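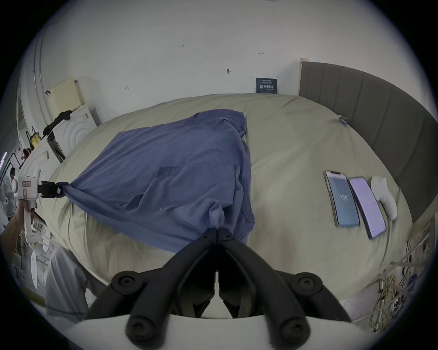 A blue T-shirt with a chest pocket, stretched out across the bed.

Most homes have no table for folding laundry. They have a bed. It is the largest flat surface in the apartment, it is close to the closet, and for most of the day it is free. So the clothes come out of the dryer, go down the hall and land on the sheet.

Mahtab Babaei has run an evening class on clothes care above the Harries laundromat in Undgate for two years. She teaches people to fold on a bed and says the same mistakes come up in every group. People fold too fast, and they skip the pulling. A cotton T-shirt that has been through a dryer is a little twisted at the seams. Take hold of it at the hem and at the corner and pull until the side seams run straight. Then smooth it with the flat of your hand, from the collar down.

A pocket needs its own minute. The fabric is double there and tends to dry with a crease along the stitching. Press it flat with your palm before the shirt is folded, and plan the fold so that it does not run through the middle of the pocket.

Height matters too. Babaei's class works at a counter 36 inches high, which is easy on the back. A bed is a lot lower. She tells people to stand at the side for large items and sit down for small ones – socks can be done sitting, and so can underwear.
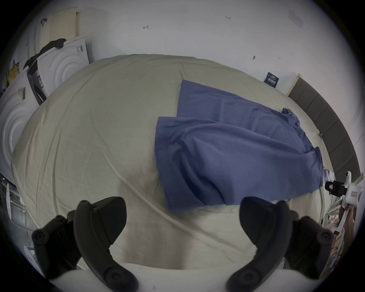

The sheet underneath makes a difference. On a wrinkled sheet the shirt picks up the wrinkles as soon as you press on it. Pull the sheet tight first, or lay down a large towel. Cords are worth moving for the same reason. A charging cable under a pile of cotton leaves a line, and it also tends to get folded into something and go missing until the next wash.

Pants take more room than shirts. The usual method is to put one leg over the other, line up the inseams and fold from the cuff toward the waist, in half and then in thirds. The trouble comes when they are picked up at one end. The rest bunches, and a flap of the upper leg stands up in the middle. Lay them down again, open them and start from the cuffs. Trying to fix it halfway takes longer.
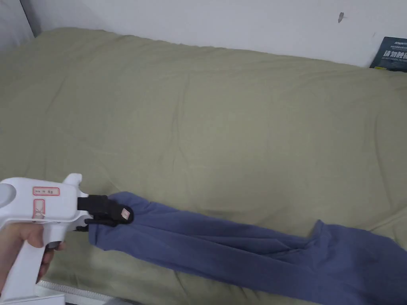 Volodymyr Hordiienko disagrees about the thirds. Pants folded in thirds fall over in a drawer, he says, and he has hung his by the cuffs for 16 years without buying an iron.

Babaei has no objection to hanging, if there is closet space. Her own building in Wullar has shallow closets, so she folds.

Furniture stores have noticed the habit. Zusa sells a bed with a pull-out folding shelf at the foot for $1,899. Babaei tried one in the showroom and found the shelf too narrow for a sweater. A piece of smooth board laid on the mattress did the job better, she says, and it slides under the bed afterward.

Large pieces are best left for last. They cover everything else, and anything small that is still on the bed ends up underneath. Shake the piece out once, let the extra length hang over the foot of the bed, and bring that end up to meet the other. Work from the corners toward the middle. If it still feels slightly damp in a thick spot, leave it open for an hour and fold it before you need the bed back.
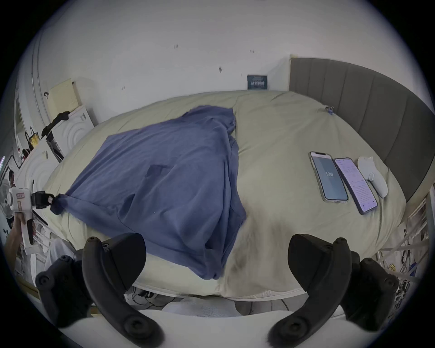 Blue cloth on a beige duvet, with one end hanging over the front edge.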